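HOSP 2057 Kitchen Routines
Week 3 handout: Cutlery and utensil storage
Lowther campus, training kitchen

Chopsticks are sorted at the table before they go back in the holder. Put a cloth down first so they don't roll. 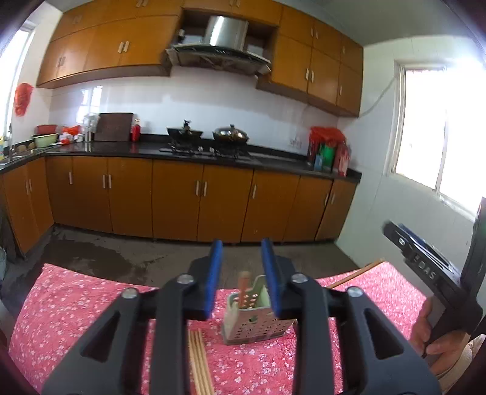

1. Sorting
Separate by colour and length. Light wooden chopsticks stay together in one bundle, laid side by side. Brown and reddish-brown ones are paired up next to it. Check the far side of the cloth for strays before you start filling.

2. Filling the holder
Use a perforated plastic holder so air can get in through the sides. Chopsticks stand upright, eating end down, blunt end above the rim. Put no more than 7 pairs in each holder. If they have to be pushed in, it is too full.

3. Drying
Leave the filled holder on the rack for 60 minutes with the window open. Wooden chopsticks put away damp will grow mould, usually at the tips first. Throw out any that are split, furry or discoloured.

4. Cleaning the holder
Empty it once a week. Wash in hot water with detergent, brush the holes from both sides and rinse. Do not use bleach on coloured plastic.

For your workbook
Write half a page comparing upright storage with drawer storage. Refer to the Windura reading, section 3. Due in February, before the practical at Drondden.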